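Help wanted: someone to wipe, wax and look after our tables (part-time, Bikgate)

Hi! I run Ondorow, a shared lunch room and workroom on the second floor in Bikgate, and I'm looking for one more pair of hands. The job is tables. We have 44 of them, all wood, and they get used hard from breakfast until we lock up.

Most of your shift is simple stuff. You clear what people leave behind, wipe down with a damp cloth, dry with a second cloth, and push the chairs back in. Once a table has had its turn we go over it with a thin coat of Hidayat wax, always along the grain, and let it sit overnight. I'll show you how much to use (less than you think – everybody starts with a big scoop and then spends the whole evening rubbing it off again).

I love the pale tops best, the ones with the long wavy grain. They're a pain with coffee rings, but when one is cleared and the light is on it I could stand there all day.

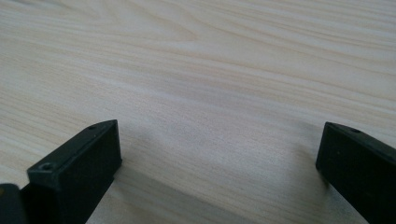

Do I need any experience with wood?
None at all, I'll teach you everything on your first two shifts and you'll work next to me until you feel fine on your own.

Hours are 12 a week, split over three evenings, and we can talk about which ones. Pay is weekly. You get a hot supper from our kitchen on the days you work, plus the bus fare if you come in from Wornus or farther out. Please be okay with standing, bending, and lifting one end of a table with somebody on the other end. If wax or lemon oil bothers your skin, tell me and we'll get you gloves.

Things I care about: you show up when you said you would, you don't use the green scrub pads on wood (please, please don't), and you're nice to the folks who are still finishing their lunch at 4 p.m. I don't need a resume. A few lines about yourself is plenty, and if you've ever fixed up an old kitchen table or a desk I'd love to hear about it!

We served over 1000 lunches in May, so it's a busy place and I'd like somebody to start soon. Drop a note at the front counter or put it through the mail slot by Thursday, June 27, 2024. Write "tables" on the envelope so it doesn't end up with the kitchen orders. I'll get back to everyone the week after, and then you can come by for a coffee and a look at the room.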